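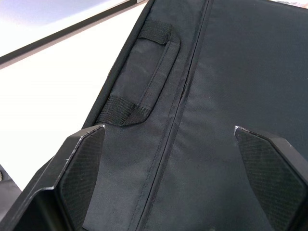 Skultcombe Robotics Users' Club – Reference pages: Kits and services

Fanis handling kit

The Fanis handling kit is a two-finger gripper and software package sold by Ustness for small robot arms. It is meant for picking up, turning and putting down soft goods such as padded cases, pouches, folded clothing and filled bags. The kit is sold on its own or with a paid set-up service, and is used mainly by repair shops, hire firms and returns depots, where the items coming in are seldom the same shape twice.

Background

Ustness began as a repair business for rental equipment. Its founder, Lesia Pavliuk, had bought a second-hand arm to move returned camera and sound gear between benches, and found that the grippers on sale at the time were made for boxes and metal parts. Cases with padding in them would fold, slide or turn as they were lifted. The first version of the kit was built for the firm's own use by Pavliuk and Yevhen Vasylenko, who wrote the control software. It was offered to outside buyers the following December.

The name Fanis was first given to the software alone. It was later used for the whole kit, and the older name for the hardware, the Peñalver hand, is now found only on early manuals and on some spare part labels. The hand was named after the street where the first workshop stood.

Description

The kit consists of a gripper, a small camera mounted at the wrist, a control box, a cable set and a licence for the software. Two black fingers face each other and move in and out together. Each finger has a pad on its inner face with a fine diamond crosshatch pattern, which gives grip on woven cloth without the need for a high closing force. The pads are held by screws and can be changed without taking the gripper off the arm.

The fingers open to 173 mm. This is wider than most grippers of the same weight, and was chosen so that a padded case could be taken across its body as well as by its handle. The closing force can be set in 20 steps. Ustness advises starting at the lowest step for any new item and moving up one step at a time until the item no longer slips.

The camera looks out between the fingers, so that both finger ends stay in view as the gripper comes down on an item. The software uses this view to find seams, edges and straps, and to work out which way an item is lying. Zipped nylon cases are a common test item among users of the kit. They have a dark, even surface with few marks on it, and the line of the zip is often the clearest guide to direction.

Operation

A job in Fanis is made up of short steps, each one taught by hand. The user moves the arm to the item, closes the fingers, and saves the position along with the camera view. When the job is run, the software compares what the camera sees with the saved view and shifts the arm to suit. If the two are too far apart, the arm stops and waits for the user.

There are three ways of taking hold of an item. In a body grip the fingers close on both sides of it. In an edge grip one finger goes underneath, which needs a gap or a soft bench mat. In a strap grip the fingers close on a handle or loop. The manual recommends the body grip for padded cases. A webbing handle that lies flat against the cloth is hard to get hold of, and a case lifted by one handle will usually swing.

Set-up service

The set-up service covers one visit, the fitting of the gripper, and the teaching of up to five jobs on the customer's own goods. Visits are carried out by Antonina Melnychuk and Myroslav Lysenko. Customers are asked to have the real items ready, including worn ones, and to leave them filled as they would be in normal use. An empty padded case bends in different places from a full one, and jobs taught on empty cases often have to be taught again.

Further visits are charged by the half day. Help by telephone is free for the first year.

Reception

Uriel Barrera reviewed the kit for the club's newsletter after using it on a bench arm for a season. He praised the pads and the width of opening, and found the teaching method easy to pick up. In a run of 110 lifts with mixed soft cases he recorded four drops, all of them with the strap grip. His main complaints were the stiff camera cable and the lack of any way to copy a job from one control box to another. Copying was added in a later software release – the cable has stayed the same.

Other members have remarked on black items. Under a single lamp, a black case on a white bench is found quickly by its outline, but the seams and straps on it may be missed. A second lamp set low to one side is the usual remedy. Turning up the camera exposure also helps, though a white bench top may then become too bright for the edge finder.

Wear and spare parts

Ustness suggests checking the pads after every 1,000 lifts. Small scuffs at the corners of a pad, and nicks at the tips of the fingers, do not affect the grip and need no action. A pad should be changed when the diamond pattern can no longer be felt with a fingernail across the middle. Pads are sold in pairs and should be changed in pairs. Fingers are sold singly.

Cloth fibres collect in the pattern over time and can be removed with a dry nylon brush. Solvent cleaners should not be used on the pads.

See also

Bench lighting for wrist cameras
Soft goods: choosing a grip
Peñalver hand (early manuals)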